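The first thing I do in any new town is find the smallest grocer and read the shelves. Drakstead has its market and Plitville its bakeries, but give me a corner shop with a drinks aisle and a packet of something I've never cooked, and I'm happy for an hour!
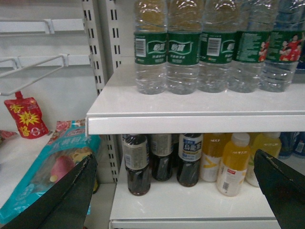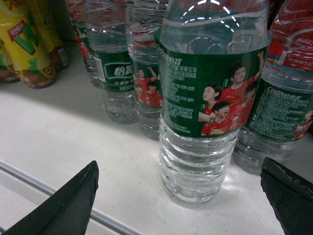
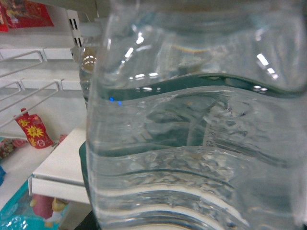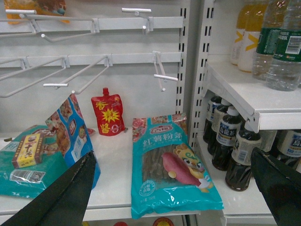 Yolandi Shezi taught me to shop this way. She has cooked on Khumalo Road for nine years (191 is her door, the one with the bell that sticks) and she starts every supper in the dry goods. Sweet potato noodles are her great love, and the teal bag with its clear window is just the kind she'd turn over in her hands, checking the strands lying lengthwise. She soaks hers until they bend, then drops them into broth with garlic, greens and far more chilli than I'd dare. They go slippery and springy and soak up everything – I had two bowls and would gladly have had a third.

She serves plain water alongside, a big bottle in the middle of the table, and her supper club seats six. Her next noodle night is in May.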